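Ressourcerie Pudach – point d'étape pour la fondation Sial
2018-11-07

Bonjour Ankit,

Comme promis au téléphone, je vous envoie des nouvelles du projet avant la réunion de fin novembre. Je vous préviens, je suis meilleure au tri qu'à la rédaction, alors pardonnez le style (et les parenthèses, j'en mets partout) !

Les apports
Alors là, on a été débordés, et c'est tant mieux. 1309 kilos de textile entrés depuis l'ouverture de la collecte, alors que le dossier en prévoyait 600 sur la même période. Les trois bornes de la rue Ladgate se remplissent le plus vite, celle du gymnase reste à la traîne parce que le portail ferme à 17 h. J'ai demandé à la mairie si on pouvait la déplacer côté parking, j'attends une réponse. Sur le total, 396 kilos sont partis chez l'effilocheur : trop usés, trop tachés, ou des chaussettes seules. Je n'aurais jamais cru qu'il existait autant de chaussettes seules.

L'atelier couture
Il tourne deux après-midi par semaine et on affiche complet jusqu'à Noël. Les gens viennent surtout pour des fermetures éclair et des ourlets. On a racheté une surjeteuse d'occasion, payée 130 euros sur la ligne « petit matériel », facture jointe. Elle fait un bruit de tracteur mais elle coud droit. Par contre, l'initiation pour les collégiens n'a pas démarré – le collège a changé de principal en septembre et il a fallu tout réexpliquer. Nouveau rendez-vous pris, je vous dirai.

La boutique
On a réorganisé l'espace de vente avec l'aide de Sidance, qui nous prête du mobilier de magasin jusqu'au printemps. Fini les bacs où il fallait fouiller à genoux ! Les vêtements sur portant partent nettement mieux, surtout le sport et l'enfant. Les manteaux, eux, attendent le froid. J'ai gardé les prix de l'an dernier, malgré quelques discussions animées dans l'équipe sur le jean à quatre euros (moi je suis pour, Maëlle est contre, on en reparlera).
Petit souci tout de même : la cabine d'essayage. Le rideau est trop court et la tringle s'est décrochée deux fois. On va la refaire en dur, sans toucher à votre subvention, avec un reste de la vente d'octobre.
Et voici un maillot jaune vif à bandes noires sur son portant :
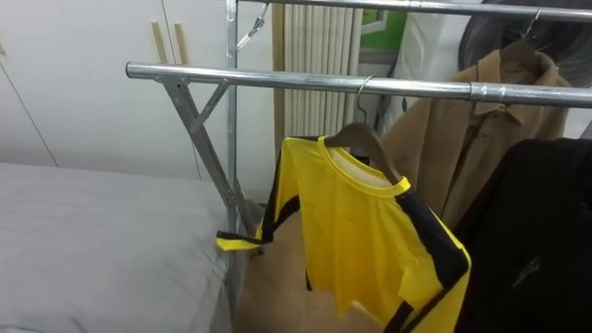

Ce qui reste à faire
D'ici la réunion, je dois boucler le tableau des dépenses, relancer le collège et trouver un local sec pour le stock d'hiver. Celui qu'on nous prêtait derrière la salle des fêtes prend l'eau, et je ne veux pas y laisser de laine. Si vous connaissez quelqu'un qui aurait un garage libre jusqu'en mars, je suis preneuse !
Une question aussi de mon côté : est-ce que le second versement peut arriver avant le 15 décembre ? La location du camion tombe à ce moment-là et ça m'éviterait d'avancer la somme.

À très vite, et passez nous voir quand vous voulez, le café est toujours prêt.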